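The Quiet Return of the Passive Tone Circuit

For much of the past two decades, the guitar accessory trade has put its efforts into the floor. Pedalboards have grown, power supplies have grown to match them, and the instrument itself has been treated as a fixed source of signal to be corrected further down the line. The electronics inside the guitar received little attention, and most players could not have said what value of capacitor was fitted to their tone control.

That position has begun to change. Independent repair workshops report a steady rise in requests for work on passive circuits: treble bleeds, alternative capacitor values, bass-cut controls and rotary selectors in place of the ordinary tone pot. None of these ideas is new. Several were offered on production instruments more than half a century ago and were dropped when fashions moved on. What has altered is the willingness of ordinary players to have them fitted, and of smaller manufacturers to supply the parts in a form which does not require a confident hand with a soldering iron.

The principle of the standard tone control is simple. A capacitor and a variable resistor are placed between the signal and earth. As the control is turned down, more of the high frequencies pass through the capacitor and are lost, and the sound becomes darker. The value of the capacitor decides where the loss begins. A large value takes away a good part of the middle range as well as the treble, and this accounts for the common complaint that the lower half of the control is of no practical use. A smaller value leaves the middle range largely alone and gives a control which can be used over the whole of its travel.

The difficulty has always been one of choice. A player who wishes to compare values must ordinarily remove the scratchplate, unsolder one component, solder in another, refit the strings and attempt to remember what the instrument sounded like beforehand. Few people have the patience to do this more than twice, and the memory of a tone is not reliable over the length of a cup of tea.

The Flidus module, which went on general sale in November, is intended to meet that difficulty. It consists of a small circuit board carrying a set of capacitors and a rotary switch, and it occupies the space of one ordinary control. Six values are available, together with a bypass position in which the tone circuit is removed altogether. The connections are made by screw terminals, and a guitar with reasonable space in its control cavity can be converted in an afternoon.

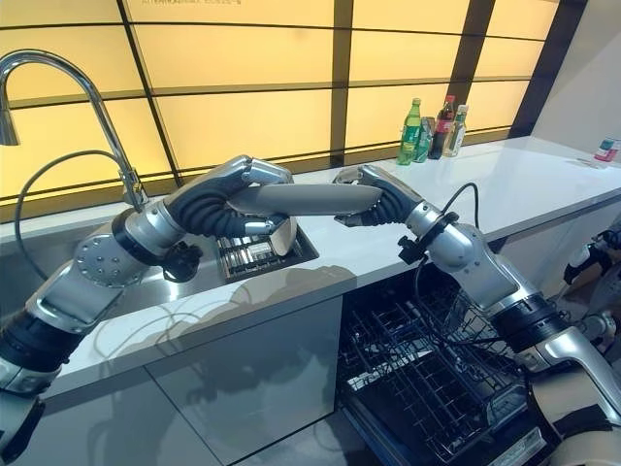
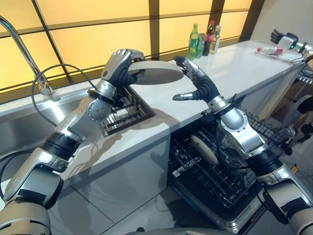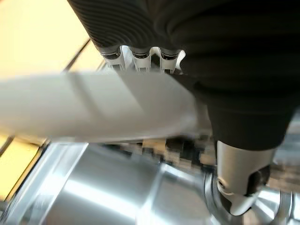
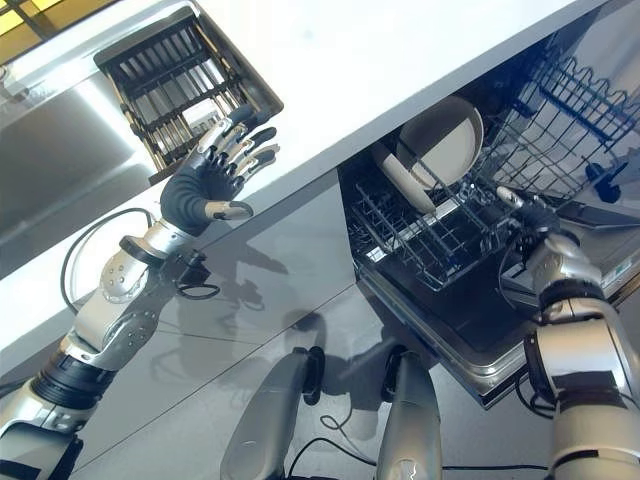
The bypass position deserves particular notice. Even when fully open, a conventional tone control places a small load on the pickup, and this slightly reduces the resonant peak which gives a single-coil pickup its character. With the load removed, the upper register becomes brighter and a little louder. The difference is modest. Through a clean amplifier it is plain enough to be heard from across a room; with heavy distortion it is much harder to detect, and a player who works only in that manner may find little reason to pay for it.

For this article the module was fitted to two instruments: a solid-bodied guitar with single-coil pickups and a semi-acoustic with a pair of humbuckers. The first installation was uneventful. The second was not. Semi-acoustic guitars seldom have an access panel of any kind, and the whole circuit must be drawn out through the soundhole or the pickup opening and returned by the same route. The Flidus board is wider than the control it replaces and had to be turned on its edge to pass. Owners of such instruments would be well advised to give the work to a repairer, and to ask in advance what the charge will be.

In use, the smaller values proved the most rewarding. On the solid-bodied guitar the second position softened the bridge pickup without making it dull, and it remained in use for most of the test period. The larger values were closer to the traditional sound and will please those who play older jazz styles. The fifth and sixth positions were difficult to tell apart on either instrument, and one of them might usefully have been given over to something else.

The principal alternative is the Roltex Contour, which takes a different approach. It offers a single fixed capacitor but adds a bass-cut control on a stacked pot, so that low frequencies can be reduced at the guitar before they reach the amplifier. This is of great value with humbuckers, particularly in the neck position, where a muddy lower register is often blamed on the pickup when the fault lies elsewhere. The Roltex unit is tidy and well made. Its one real weakness is the outer ring of the stacked control, which is stiff and tends to carry the inner ring with it when turned quickly.

A third product, from Hattori, should be mentioned for the sake of completeness. It is sold as a finished wiring harness on a steel plate, built to order, and the waiting list at the time of writing is a long one. The example examined was wired to a very high standard — every joint was bright and even, and the screening was continuous — but the circuit itself is entirely conventional. Buyers are paying for workmanship. There is nothing improper in that, although a competent local repairer could produce the same electrical result at lower cost.

It remains to consider the cable. A passive guitar circuit does not end at the output socket, and the capacitance of the lead forms part of the tone whether the player wishes it or not. In our bench comparison, a short lead measured 490 picofarads and a longer one of the same make 1708. The change between the two was greater than the change between several adjoining positions on the Flidus switch. Those who play through a long lead straight into an amplifier, and who find their instrument lacking in brightness, should try a shorter lead before ordering parts of any description. A lead of moderate length, at 800 picofarads or thereabouts, suits most single-coil instruments well and costs a good deal less than a new set of electronics.

Active circuits are a separate matter. A buffer fitted within the guitar will remove the effect of the cable entirely, and there are sound arguments for it on a large stage. It also requires a battery, which must be changed, and it alters the way in which the volume control behaves with certain older fuzz pedals. Many of the players now asking for passive work have owned active instruments in the past and do not wish to return to them.

There is also the question of originality. Any change to the wiring of an older guitar may affect its value, even where no wood has been cut and the original parts have been kept. The sensible course is to remove the existing harness complete, label it and store it in the case. None of the units considered here requires drilling on an instrument with standard control spacing, although the shaft of the Flidus switch is thicker than some imported pots and may call for slight enlargement of the hole in a metal plate. That should be checked before the old parts are taken out.

The makers of the Flirkel pedal range have indicated that they intend to offer a passive selector of their own, with a push-pull switch for the bypass function. No price has been given. Orders for the Flidus module placed before Thu 26 December will be supplied with the longer mounting shaft needed for carved-top guitars, which is otherwise charged as an extra.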